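Home Management I – Notes for Week 7
Folding and Putting Away: Denim and Other Heavy Clothes

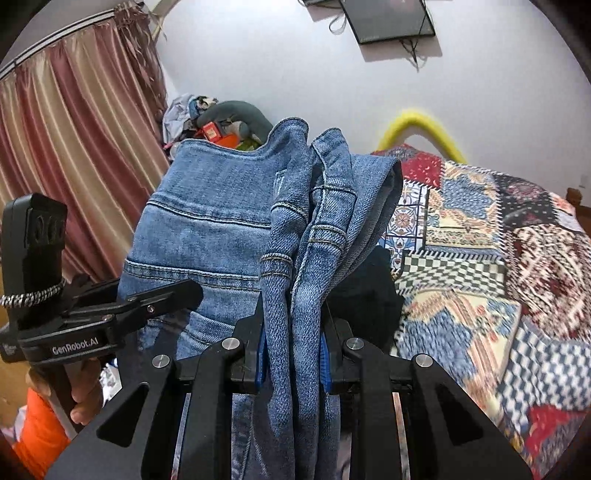 Last week we got as far as sorting, and I promised we would slow down this time and give heavy clothes the attention they deserve. Most of you told me you learned to fold from whoever did the laundry at home, and I'm not out to change your family's way of doing it. I would only like you to try the one in these notes for a while (a couple of weeks is plenty) and then decide.

Start with a clear stretch of bed. A table is fine too, but a bed is usually closer to the dresser, and a quilt or blanket holds the cloth still while you work. Move the finished piles to one end before you begin – I have lost many a good stack by sitting down next to it.

Jeans, the long way

Close the zipper and the button. Hold the jeans up by the waistband and give them one good shake, then lay them down and bring one leg over the other so that the side seams match. The seat will stick out in a little point. Tuck that point in and you have a long, straight strip. Smooth it with the flat of your hand, starting at the waist and moving toward the hems.

Now bring the hems up to just below the waistband, and fold what is left in thirds. If the bundle falls over when you stand it on its edge, it was folded too loosely, so open it and have another go. Everyone's first pair falls over. Mine certainly did, and I was a grown woman with a household to run!

Faded, well-worn denim is softer and folds flatter than new. If you only have a stiff new pair at home, fold it in half where I say thirds and don't fight with it.

Drawer or shelf?

In the Kahsay dresser in our practice room, the bottom drawer takes 7 pairs standing on edge, with a hand's width left over. Please leave that space open. A drawer packed tight gets pulled apart by the first person in a hurry, and then you are back on the bed with the whole lot.

On a shelf, stack them flat with the folded edge facing out, and keep dark pairs away from pale ones until the dark ones have been through the wash a few times.

A word on hanging: I don't mind it for jeans, but fold them over the bar at the knee and use a sturdy hanger.

For next time

Fold everything heavy in your own room once, and write half a page on where you got stuck. Bring one pair of jeans and one sweater to class. We will be in the practice room again, and the reading is the short chapter on knits, starting on page 339.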